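Term project report: building a hand-held gripper at home
Shared Workshop course, project by Lovisa Hovland
Workshop partner: Keith Rewi

1. What I wanted to make

I started this project in January with one idea in my head and no clue how much sanding it would involve. I wanted a gripper I could hold in one hand and squeeze, with two fingers that come together at the front, and a camera sitting on it so that every grab gets recorded from the gripper's own point of view. The recordings go into a little program I call Zakik, and Zakik is supposed to learn from them what a good grab looks like. The robot arm that might one day use all this belongs to next term (if I pass this one!).

Most people in the course picked a project with wheels. Keith built a rover called Grandia that drives in very nice circles, and he let me use half of his bench in exchange for help with his wiring. We shared a soldering iron all term and only argued about it a little.

My rule for myself was that the gripper had to work on ordinary stuff in an ordinary home. I had seen other student projects where the gripper picks up a cube from a bare table over and over, and I get why people do that, but my shelves don't look like that. Nobody's do. So the testing had to happen in a real shelf with real clutter, soft things and shiny things and see-through things all in together.

2. The first version, which was bad

Version one was called Tsang and it was made in a hurry. I drew the fingers on paper, traced them onto scrap, cut them out with a coping saw and bolted them together. The fingers crossed over each other when you squeezed hard. When you squeezed gently they didn't meet at all. Keith held it up in front of the class and opened and closed it like a very tired lobster, and that was more or less my midterm presentation.

What I learned from Tsang:

The pivots matter more than anything else. If a pivot has any wiggle in it, the wiggle at the fingertip is much bigger, and you can feel it in your hand when you close on something small.

Smooth fingertips are useless on smooth things. Tsang could pick up a sock. It could not pick up a marker without shooting it across the workshop.

A stiff squeeze wears you out. My plan was 1000 grabs over the whole project, and after one evening with Tsang my thumb had its own opinions about that plan.

3. The second version

Version two is Drestska, and it's the one I'm handing in. I redrew everything from the pivots outward. The arms are longer and they taper, so they can get in between things without knocking over whatever is standing behind. I put rubbery textured pads on the tips. I tried 4 kinds of pad before I stopped, and the one I kept was the one that left the fewest marks on a ripe banana (Keith ate the test bananas).

The camera mount took me the longest. It has to sit far enough back to see both fingertips and whatever is between them, and it has to stay put when you bump it on a shelf board, because you will bump it on a shelf board. I printed the bracket 9 times. Some of those were my fault and some were the printer's, and I've stopped trying to work out which.

The handle is just a handle. I'd like to say I measured my hand and designed it properly, but I held a lump of modeling clay, squeezed it, and copied the shape.

4. Testing on the shelf

I did the shelf tests in one compartment of a wooden shelf unit, with a butterfly cloth spread over the bottom. I liked the cloth for testing because it's busy. If Zakik can find a thing on top of that many butterflies, it can find it on a plain board too. Cloth also bunches up if you drag a fingertip along it, so it punishes you right away for coming in too low.

The yellow felt ball was my favorite thing to grab all term. It's round, it's soft, it squashes a bit when the pads close, and you can come at it from nearly any side. I used it as my warm-up every session and again whenever I changed something, so I'd have one easy grab to compare against. 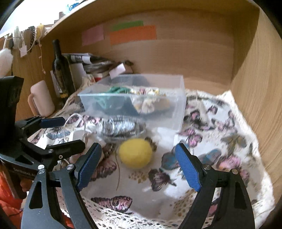

Figure 1. Lining up on the yellow felt ball, with a pad on either side and the clear box behind.

The hard part with the ball is everything else near it. String is the worst. If a bit of string gets under one pad you don't always notice until you lift, and then you've got the ball plus a tail, and whatever the tail was hooked on comes along too. I wrote down every string accident in my notebook, and there's a page that is just the word STRING with a box drawn around it.

Bags come second. A clear plastic bag hardly shows up in the recording except where the light catches it, and the pads slide on it unless you get a proper pinch of plastic. I ended up closing first on a loose corner and then lifting slowly. That worked well enough that I started doing it with fabric as well.

5. Reaching into and around the box

After the ball I moved on to the clear storage box. I wanted grabs where the gripper has to go over a rim, close on something, and come back out the same way without catching. It sounds like a small change but it was a whole new project. Your wrist wants to tip forward to get in, and as soon as it tips, one finger is lower than the other and you pinch at a slant.
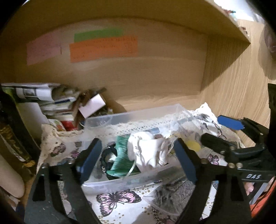 Shared Workshop Project Reports, Issue 5, page 9

The open position turned out to be the thing to practice. If I opened all the way before going in, the arms hit the rim. If I went in nearly closed and opened up inside, I pushed things around and then the thing I wanted wasn't where I'd aimed. So now I come in with the jaws open just a bit wider than the object, and I try to keep that gap steady all the way down. It feels slow and silly. The recordings look so much better though!

See-through walls caused trouble for Zakik too. It would spot something yellow through the side of the box and decide it could be reached straight through the plastic. I fixed this the boring way, by recording lots of grabs that go over the top and marking them by hand. Marking took longer than grabbing. I did most of it at the kitchen table with the radio on, and I would not call it the exciting part of robotics.

6. What worked and what didn't

Soft round things: good. Drestska closes on them evenly and I hardly have to think about my wrist.

Crumpled cloth: good, once I learned to go for a fold that sticks up. Flat cloth is still hit or miss.

Lace: no. The texture on the pads catches in the holes and then it won't let go. I tried shaking it off, which is a bad habit to teach a robot, so I threw those recordings out.

Paper and booklets: only if there's an edge sticking out. A neat stack beats me every time.

Sticky notes on the back wall: I left them alone. There's no room to get both fingers around something flat on a wall, and I'd need a different tip for it.

Zakik itself is about where I hoped, for a first term. Show it a recording it hasn't seen and it can usually say when the jaws are about to close, and it's very sure of itself about the felt ball. It gets confused when two soft things are touching — it treats them as one big lumpy thing and wants to grab the middle. Keith thinks I need more recordings with things squashed together. I think he's right, and I also think he should come and hold the gripper for those.

7. Things I'd do differently

I'd start with the pads. I spent weeks on the arms and then found out that a better pad hid half of the mistakes in them.

I'd name my files properly from day one. There is a folder called "new", a folder called "new2" and a folder called "use this one", and the good recordings are in "new".

I'd also make a second handle, a smaller one. Keith and I took turns near the end and his grabs came out smoother than mine on the same objects, and my best guess is that his hands are just bigger. The clay trick was fine for a first try but I must have squeezed it on a day when I felt strong.

8. Next term

The arm, finally. Drestska's fingers come off with 4 screws, so the plan is to bolt the same fingers onto a motor and see if Zakik can do anything useful with what I recorded by hand. Keith has offered Grandia as a base so the whole thing could drive up to the shelf. It only turns left at the moment, so we'll put the shelf on the left.

The drawings for the arms and the bracket are in the drawer under the printer, in the blue folder. Please put them back when you're done, and if you print the bracket, use the last drawing in the pile.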